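Home Forums Kitchen & Larder New posts Search Log in

Akeo fruit discs: has anyone tested them properly?

olanrewaju_t
My sister-in-law swears by these Akeo discs you drop in the salad drawer. They're meant to soak up the ethylene so apples and pears stay crisp for longer. The box says "up to 134 days" for apples. Up to! I could run up to 100 metres in nine seconds. Before I hand over money for a pack of five, has anybody here compared them with doing nothing at all?

DanutaL
I've used them since August and I think my apples do keep better. No shrivelling, no mealy bits. I also don't get that sweetish smell when I open the drawer any more. Can't prove it, but I'd buy them again.

grargate_ebuka
Danuta, what did you change besides the discs? When people buy a gadget they also tidy the drawer, chuck out the bruised ones and check it more often. All of that helps on its own. A decent late apple in a cold fridge keeps for ages anyway, so "up to 134 days" might only be telling you what the fridge does.

DanutaL
I did clear the drawer out first, I'll give you that. But I'm not daft, I know what my apples were like before.

HelderC
I'd want to know where people keep them to start with. Half the "my apples go soft" complaints on here come from folk who leave them out all week and then blame the variety. The top of a fridge is one of the worst places, in my opinion. Lots of fridges give off heat up there and warm air collects under the ceiling as well.

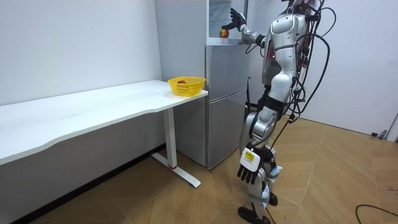 Apple on the white shelf above a silver fridge.

abimbola.e
Is that spot really so bad, though? Mine live in a bowl on top of the fridge and we get through them in a few days. I put a thermometer up there once and it was barely warmer than the worktop. It depends on the fridge and how much gap there is behind it.

HelderC
If you eat them in a few days it makes no odds where they go. I'm talking about keeping them.

grargate_ebuka
Agree with Abimbola on this one. "Never put fruit on top of the fridge" gets repeated a lot and I've yet to see anyone measure it. Same goes for the discs, mind.

olanrewaju_t
Right, I emailed Akeo and asked what they compared the discs against. The answer was a leaflet. It has a photo of a nice apple next to a horrible apple, with no variety given, no temperature, and nothing about how old either one was. I asked again and got the same leaflet.

DanutaL
A bad leaflet doesn't mean the product's bad.

olanrewaju_t
No, but I'm not paying for it on the strength of one.

HelderC
Flutesell do a similar one in a 400 g tub, loose granules that you tip into a dish. Our allotment shop at Oyelaran stocked it for a bit. I never noticed any difference, but I didn't run two drawers side by side either, so take that for what it's worth.

abimbola.e
Has anyone thought about the door? Ours didn't shut properly for months and everything in the drawer suffered. You don't always notice, it looks closed until you give it a push. 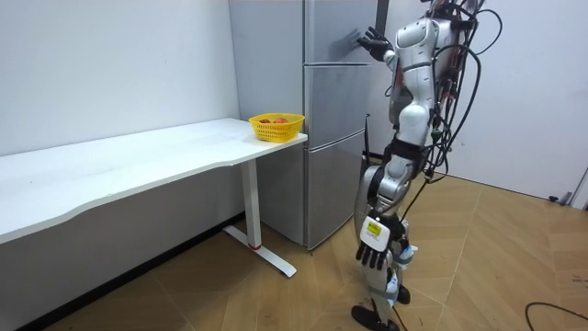
Re: doing the test ourselves

grargate_ebuka
Fine, let's try it. Same bag of apples, split in half, two lidded tubs on the same shelf of the same fridge. Disc in one, nothing in the other. Get somebody else to label them so you don't know which is which, and cut one from each tub every fortnight. I can do Braeburns if someone will post me a disc.

DanutaL
I'll send you one. You'll have to use proper tubs, though, not old takeaway ones with lids that don't fit.

olanrewaju_t
Two tubs in one kitchen won't settle much.

grargate_ebuka
It's two more than Akeo have shown you.

abimbola.e
Could you do pears as well? Ours go from rock hard to mush overnight and I'd pay for anything that slowed them down.

grargate_ebuka
Apples first. PM me about the disc, Danuta.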